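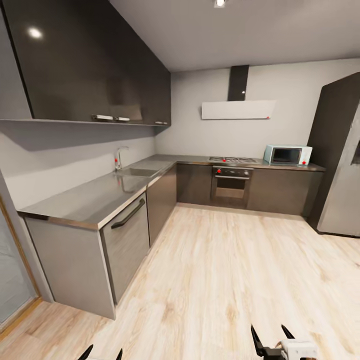 Montri Wiriya wrote in to ask whether a home swap still counts as a holiday if you spend the week before it scrubbing your own oven. We think it does, and we've put the oven in with the other questions that turn up in the Ciltositz inbox.

Ciltositz Home Swap: Frequently Asked Questions
Last updated 2026-01-19

How clean does my place have to be?
Clean enough that you'd be happy to arrive there after a long flight with a cranky toddler. Do the oven, the fridge and the bit behind the toilet. You may leave the garage alone. Every member has a bad garage and we have stopped asking.

Do I have to swap with the people who are staying at mine?
No. A direct swap is the simplest, but you can host for points and spend them elsewhere. A couple in Bernus have been hosting since April without leaving town, and are now sitting on 3,000 points and a strong opinion about everyone else's towels.

What do points buy?
That depends on the season and the town. Hovden in school holidays costs a small fortune. Hovden in the wet costs very little, and you'll work out why by lunchtime.

How much cupboard space should I clear?
Half a wardrobe, two drawers and one shelf in the pantry. Guests will use your salt, oil and tea. If you own saffron, hide it.

Can I say no to a request?
Yes, and please do it within three days. Silence is the most common complaint we get. "Sorry, we're home that week" takes less effort than the apology you'll be composing a fortnight later.

What should my listing say?
The truth, with the stairs in it. Say where the beds are, how far it is to the shops, and whether the neighbour has roosters. Mention who can sleep where, including the couch, if you're happy for a teenager to be put on it.
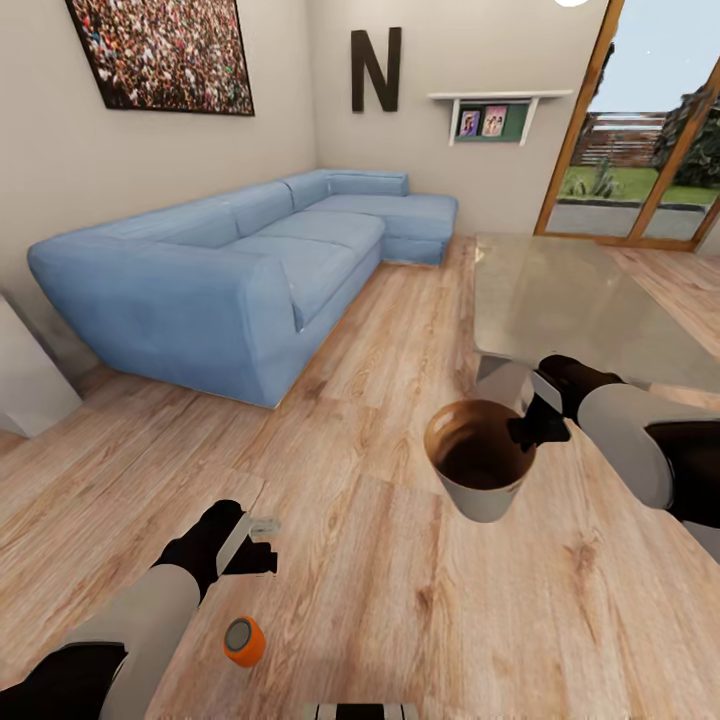
Lounge: sectional with chaise, glass coffee table.

"Cosy" will be read as small and "full of character" as damp. If the place is small, say so; plenty of members are after something they can't lose the kids in.

Something got broken. Now what?
Own up the same day, by message. Most hosts will wave off a mug. Anything bigger goes through the damage form, which wants a description, a rough replacement cost and no essays. We hold both parties' bonds until it's sorted. Marks on furniture cause more arguments than smashed things do, mainly over whether they were there before.
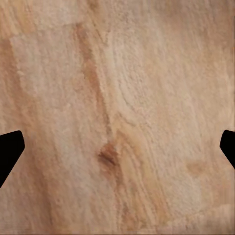
So take close-ups before you hand over the keys, date them, and keep them somewhere you'll find them. Guests should do the same on arrival. It feels a bit like hiring a car, and it saves everyone the same amount of grief.

What about pets?
Some members swap them along with the house. Agree on feeding, vet bills and where the dog thinks it sleeps. The Nilsuwan listing comes with 8 chooks, and the eggs are yours.

What time is checkout?
Whatever the two of you agreed. If you didn't agree on anything, it's 10 am. Strip the beds, take out the rubbish and put the key back where you found it. Taking it home to Perth has happened twice.

How do I cancel my membership?
Account, then Settings, then Membership. Unused points lapse when you go, so the couple in Bernus may want to book something first.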